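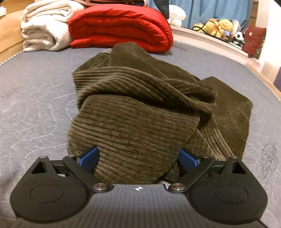
The corduroy, olive-brown, before folding.

Garment 181

The instruction sheet for the Hasville house ran to 17 pages, and Ottar Dahlgren had written all of them. Clothing was on page nine. Each garment was to be laid on the bed, identified, measured across the chest or waist, folded to the standard width and entered in the ledger. Where identification was uncertain, the entry was to read "garment" and nothing more.

Ronja Wallin had reached number 181 by four in the afternoon. She wrote the number in the left column and stopped at the second.

The fabric was corduroy with a wide wale, olive-brown, and it had come out of the wardrobe in a lump. The ridges ran across the lump in curves and then diagonally, changing direction wherever the cloth had doubled over on itself. She found one seam and followed it with her thumb until it went under.

"What have you got?" said Béla Farkas from the landing. He was doing the linen cupboard and had not yet finished the pillowcases.

"Corduroy."

"Jacket or trousers?"

"I haven't opened it."

He came in and looked. Béla had worked clearances for Treko before the firm was bought, and he held that corduroy should be brushed before it was measured, with the nap, in one direction. The sheet did not mention brushing. Ronja pointed this out. He went back to the landing.

She turned the lump over. There was a cuff, with one button on it and the thread of a second. So it was a jacket, or a heavy shirt. She did up the one button, as page nine required, and wrote "jacket" in pencil.

The house had belonged to Lionel Maillard, who had taught surveying in Nevthorpe and had kept his own records of most things. There was a notebook of rainfall in the kitchen drawer. There was another for the boiler, with pressures. In the wardrobe, on the inside of the left door, he had pinned a list of his clothes in small capitals, with the year each had been bought and the year he expected to replace it. Ronja had been checking the ledger against it all day. The two agreed on the shirts and on everything woollen.

She ran her finger down the list. There was no corduroy on it.

"Could be a visitor's," said Béla, when she told him.

"It was at the back, under the blankets."

"A visitor's from a long time ago, then."

She spread the jacket flat and pulled the sleeves straight. The creases stayed in. Across the chest it measured 56 centimetres. The shirts, every one of them, measured 51. She took the figure again from the other side and got the same result, and inked it in.

The inside pocket held a folded receipt from Russo, the dry cleaner's by the station, for one jacket, paid in advance. The name on it was H. Strömberg. The month was May and the year had been on the part that was torn away.

Helge Strömberg was on page two of the instruction sheet, under persons to be notified. He had a telephone number and no stated relation.

Ronja folded the jacket to the standard width. It was too thick for the box and she had to take two jumpers out to make room, then changed her mind, put the jumpers back and left the jacket on the bed. She placed the receipt on top of it. In the ledger, in the column for destination, where the previous entries all said "sale", she wrote "hold".

Béla asked if she was ready for him to bring the blankets through.

"Give me ten minutes," she said, and went down to the hall, where the telephone was.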